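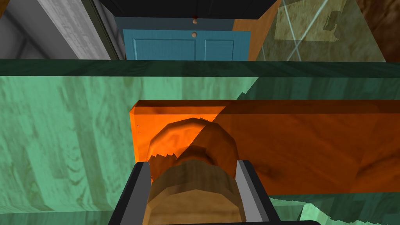

Section 4. Comparing grippers in the simulated workcell

Last updated: 4 Nov 2025

This section describes how to run the same grasp task with two gripper models in the Todusov simulator and compare the results. It assumes that the simulator has been installed and licensed (Section 2) and that at least one arm has been loaded and homed (Section 3).

Two gripper models are supplied with the package:

Drernby P — parallel, two flat-padded fingers, both driven.
Rillar S — parallel, one driven finger and one fixed finger.

Other models can be imported, but the grasp presets in 4.3 will not apply to them. See Section 7 for importing.

4.1 Preparing the scene

1. Open the scene browser and select the room set named Bedoya.
2. Load the object set. The default grasp target is the round wooden knob with the domed cap. Do not substitute another object until a baseline has been recorded.
3. Set Surface randomisation to Fixed. With the setting on Free, walls, panels and blocks receive new colours and levels of transparency at each reset, and runs cannot be compared frame by frame.
4. Enter a seed. Write it in the run sheet. Both grippers must be tested on the same seed.
5. Press Reset scene once and wait for the status line to show READY.

Note: A fixed seed may still give translucent surfaces. A block or panel drawn as translucent is solid to the physics engine unless its Collide box has been cleared. Check the box, as the rendered view gives no indication either way.

Note: Where two translucent surfaces overlap, the renderer may show broken patches of lighter and darker colour. This is a sorting fault in the display. It has no effect on contact forces, but it does affect any camera-based policy under test. Record the seed if such patches fall near the grasp target.

4.2 Mounting the gripper

1. Stop the simulation. The gripper list is greyed out while the clock is running.
2. In the Tool panel, select Drernby P.
3. Confirm that the mounting offset has been filled in. If the field reads zero, the tool file has not loaded. Reload it and check again.
4. Set the wrist camera to Follow tool. The camera looks along the fingers from behind the housing.
5. Open and close the gripper twice from the manual page. Both fingers must travel the same distance.
6. Save the tool state under a name that includes the gripper model and the seed.

CAUTION: Never change the tool with an object between the fingers. The new model is placed at the wrist without a collision check, and any overlap is resolved on the next time step. The object will be thrown clear and the arm may report a false overload.

4.3 Running the baseline grasp

1. Load the preset Knob, front approach.
2. Set the closing force to 80 per cent. This is the preset value, but it is not restored after a manual change.
3. Set the time limit to 900 steps.
4. Set Lift after grasp to On.
5. Start the run. Keep the wrist view open and watch the target until it lies between the two finger pads.
6. If a finger tip meets the target on its way in, let the run finish. Mark it as Contact on approach in the run sheet. Do not delete it.
7. Repeat the run three times without changing the seed. If the outcomes differ, go to 4.6 before continuing.

The log records the outcome as HELD, SLIPPED, MISSED or TIMEOUT. HELD is given only if the object is still between the pads when the lift ends. A grasp that closes on the rim of the cap will often be logged as SLIPPED, because the domed surface offers the flat pads very little area. The straight lower part of the knob is the intended grasp zone.

4.4 Repeating with the second gripper

1. Stop the simulation and return the arm to home.
2. Press Reset scene. Do not alter the seed.
3. Select Rillar S and repeat steps 3 to 6 of 4.2. At step 5 only one finger will move. This is correct for the model.
4. Load the preset Knob, front approach (single drive). The ordinary preset centres the target between the pads, which causes the driven finger to push it across the gap.
5. Repeat 4.3 from step 2.

Note: The two presets differ in approach position only. Force, time limit and lift height are identical. If you edit one preset, make the same edit in the other — the comparison report does not check for this.

4.5 Collision mesh settings

Each object has a display mesh and a collision mesh. The display mesh is reduced at the Low and Medium quality levels, and curved outlines may then appear stepped or jagged. The collision mesh is set separately in the Physics panel.

1. Open Physics, then Contact geometry.
2. Set the target to Fine. Leave room furniture and doors on Coarse.
3. Set both finger pads to Flat box. The Mesh option is slower and gives unstable contact on this target.
4. Apply and reset.

CAUTION: Results recorded on Coarse and Fine must not be combined in one report. On Coarse the cap is treated as a low-sided polygon, and the pads may settle on a facet that the real part does not have.

4.6 If repeated runs differ

Check the following in order.

1. Surface randomisation is on Fixed and the seed matches the run sheet.
2. The physics step is locked. An unlocked step follows the display rate and will vary with the load on the computer.
3. The arm started from home in every run. A start from the last pose is the usual cause of MISSED on the second attempt.
4. Only one controller is connected. A gamepad left active sends small corrections even when it is not being touched.

If the fault remains, export the log and the scene state together and send both to the simulation desk (Haziq Sitompul, or Nelly Ccori for licence errors). A log without its scene state cannot be replayed.

4.7 Producing the comparison report

1. Open Reports and select the runs for both grippers.
2. Group by Tool, then by Seed.
3. Clear Hide failed approaches. Runs marked Contact on approach must appear.
4. Enter the operator's name and export.

The report lists outcome, closing time, peak pad force and object rotation during the lift. Peak force for Rillar S is measured at the driven finger only. Do not compare it directly with the Drernby P figure, which is the higher of the two pads.

Continue to Section 5 for wrist camera calibration.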